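Call for participants: Eradska Open Assembly on the border crossing
Posted 7/16/23

Hi everybody, and thanks for clicking through. I run the Eradska Open Assembly, and I'm looking for people to fill the seats at our next one. If you've ever yelled at the news about the Bruvent crossing and then had nowhere to take it, please keep reading!

Quick background if you're new. The crossing at Bruvent closed to foot traffic in March. The two governments each say the other one shut it. In the meantime people on the Hatus side can't get to the clinic they've used for years, kids are missing school, and a whole lot of families are talking over the phone when they used to just walk across for supper. There have been statements, and there have been statements about the statements. I've read all of them and I still couldn't tell you what anyone plans to do.

So we're holding an assembly. It runs two days at the old Barrientos building, upstairs, and the aim is to come out with a short list of demands that both delegations have to answer in writing. Last time we had 133 people and the demands ran to eleven pages, which was way too long (my fault, I was the one typing). I'd like one page this time. Two if we really fight about it.
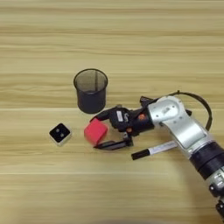 Mesh cup on the table

Who I'm looking for

We have 205 seats. Five are held for the people running the sessions, so 200 are open, and they're split evenly between the two sides of the border. You don't need to belong to a party or a group, and you don't need to have spoken in public before. I'd love to hear from:

People who crossed at Bruvent regularly before it closed, for any reason at all
Truck drivers, nurses, teachers, market sellers
Anyone 16 or older who goes to school on the other side, or did
People who think the closure was the right call. I mean it. Last time we had four of you and you made the arguments a lot better

If you hold elected office or work for either delegation, you're welcome to sit in the back and listen, but please don't apply for a seat. We had some trouble over this and I don't want to go through it again.

What you'd be doing

Day one is small tables, eight people each, with a person at every table whose only job is to keep things moving and write down what gets said. You'll switch tables after lunch. Day two is everyone together, going through the draft line by line and voting by show of hands. It gets loud. Somebody will walk out and then come back for the coffee.
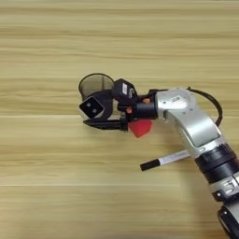
Everything is interpreted both ways, and the papers will be in both languages a week ahead. If you need them in large print or read aloud to you, put it on the form and I'll sort it out. The building has a ramp on the market side and an elevator that fits one wheelchair at a time, so leave yourself a few extra minutes.

Money and practical stuff

There's no fee to take part. We pay your bus or gas, two lunches, and one night's lodging if you live more than an hour away. We can also pay for child care if you keep the receipt. There's no wage, I'm sorry to say. We asked for the money and didn't get it.

If you're coming from the Hatus side you'll have to go the long way, through the northern road, and it's a tiring trip. We're putting on a shared bus for that – tell me on the form if you want a place on it, and bring your papers in the original, not a copy. 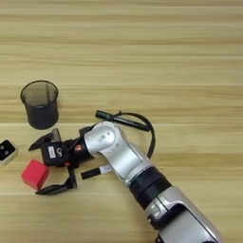
One more thing about privacy, as people keep asking. Table talk is written down without names. The day two session is open to reporters, but there's a section of seats where no pictures are taken, and you can choose to sit there without giving me a reason. I won't share the sign-up list with either government. They asked last time and I said no.

How to apply

Send me a few lines with your name, your town, which side you live on, and what the closure has changed for you. Half a page is plenty. Voice messages are fine too if you hate writing, just keep them short, I listen to every one of them at my kitchen table – usually late!

If more people apply than we have room for, we'll draw names in public at the Barrientos building, and you can come watch. Anyone not drawn goes on the waiting list, and plenty of people got in that way last time. You can also hand in a paper form at the front desk there, or leave it with the bakery across from the bus stop in Bruvent.

Please pass this along to somebody who isn't online.

Organizer, Eradska Open Assembly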